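You guys, I got to drive the robot! I've been bugging Leif Bjarnason about it since April, and he finally handed me the controls and said go plug in some network cables. So that's what I did, over and over, so the thing can learn it from me. My shoulders are still mad. 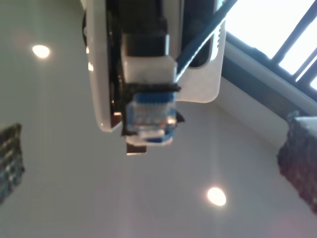
Looking up from between the fingers. Hello, ceiling lights.

The deal is, you move your hands and the arm does what you do, and every run gets saved. Leif wants 300 good ones before he even starts training. I did 40. More than 86 if you include the ones we threw out, but let's not talk about those (okay, some were terrible, I kept coming in crooked and mashing the plug into the panel like a toddler with a shape sorter).

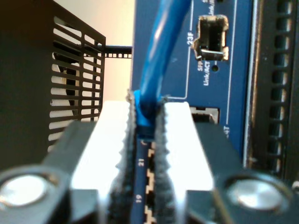 My big problem is that I can't feel anything. With my own hand I'd just wiggle a cable until it goes, no thinking at all, but over remote I have to do it all by eye. So I got really picky about where I grab. Those fuzzy gray pads have to pinch right on the boot of the blue cable, because if I grab higher up the cable bends and the plug goes wherever it wants. Also I now say the port numbers out loud, which Yoga Wuisan finds hilarious.

Yoga's runs are so smooth, by the way. I watched three of them back to back and she never rushes the last little bit! I'm trying to copy that.

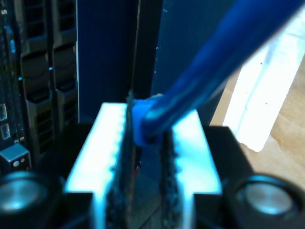
Got it by the tip. Don't breathe.

Going back for another round soon, and this time I'm bringing a better chair and snacks.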